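How to Clear Out a Kitchen Drawer Without Losing Your Whole Afternoon

Every kitchen I've ever lived in has had one drawer that sticks, and it's usually the one you need when the rice is boiling over. Set aside an hour, put the kettle on, and let's get yours sliding again.
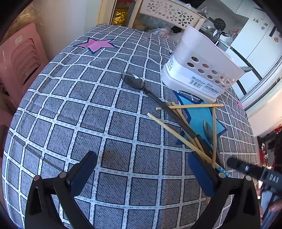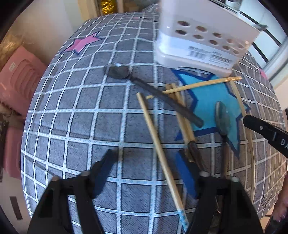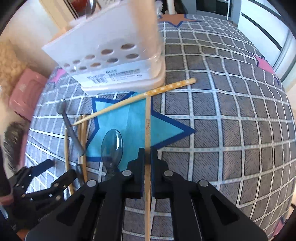
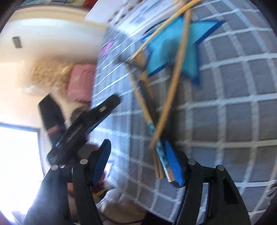 By Moushumi Gamage
Home & Kitchen | Updated in July

What you'll need: an old sheet or tablecloth, a damp cloth, dish soap, a tape measure, a roll of drawer liner, and a box for the things that are leaving.

1. Empty the drawer completely. I know it's tempting to pick around the edges and call it done (I did that for years in our old place on Salcedo), but do take out every last spoon and chopstick and spread them on the cloth, where you can see the lot.

2. Pull the drawer out if it will come. Most lift up and forward once they're fully open. Wipe the runners and the floor of the cabinet behind, and look for anything that has slipped down the back — I found a missing potato peeler there, along with a birthday candle and a very old coupon.

3. Sort by how often you reach for things. Daily things go in one pile, weekly things in another, and the holiday gadgets in a third. My sister-in-law Afroza sorts by material instead, and her drawers look lovely, so if that suits you better, go right ahead.

4. Match up your chopsticks. Stand them side by side on the table to compare the lengths. Odd ones make perfectly good plant stakes!

5. Wash everything in warm, soapy water and leave it on a towel for 20 minutes, then go over it with a dry cloth. Wooden pieces like longer, so let them sit overnight if you can.

6. Measure the inside of the drawer before you buy a divider. Take the width at the front and again at the back, and go by the smaller number. Mine lost 5 millimeters between the two, and the first tray I brought home went straight back to the store.

7. Cut the liner, lay it flat, and put the daily pile in at the front with the handles facing you. The weekly things go behind. The holiday pile can live on a high shelf until you want it.

Drop the leftovers in the box and keep it in the hall closet for a month or so before you give it away. I went back into mine once, for the melon baller.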